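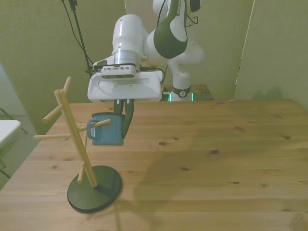
A Day at the Kaplan Pottery Works, Drenusham

28 May 2018

The Kaplan works opens its doors to the public once each spring, and this year I got one of the 30 places on the morning tour. The building is a ten-minute walk from the Drenusham bus station, past the old grain store. Parking is limited, and the lot was full by the time we started.

Kaan Kaplan met us at the side entrance. His family has made tableware on this site for 52 years, mostly mugs, bowls and serving plates. He gave a short talk on the history and then handed us over to Chanida Phromma, who runs the glaze room.

We began in the clay store. The main body is a stoneware clay dug near Nurkumska and delivered in bags. It goes through a mixer with scraps from earlier batches and comes out in long gray logs, which are wrapped and left to rest before anyone uses them. The room is kept cool and has a strong smell of wet earth.

The forming room is the loudest part of the works. Mugs are shaped in plaster molds, and the handles are pressed separately and joined on with slip. One of the women at the handle bench let us try. Mine went on crooked and was dropped back in the scrap bucket. Large serving plates are still thrown by hand, and we watched a thrower finish one before she stopped for her break.

Phromma's talk on glazes was the best part of the morning. The blue used on the standard mug looks like a dull pink powder mixed with water when it goes on. The color only comes up in the kiln. She passed around test tiles showing the same glaze at different thicknesses, and the thin ones were closer to brown. She also answered a long question about lead, which the works does not use.

There are two gas kilns. The larger one was firing, so we stood behind a yellow line and looked at the gauge. The smaller one was open and had been loaded with bowls. A full load in the larger kiln is 3,688 pieces, according to the sheet taped to the control panel.

The tour ended in the shop. Seconds were on sale at 30 percent off, and most had nothing worse than a pinhole in the glaze. I bought two bowls and a small jug from the Cernness line. Coffee was free but ran out early.

Closed shoes are required, and the stairs to the glaze room are steep. The shop is open all year, but the workrooms are not. Names for next May are taken at the front desk.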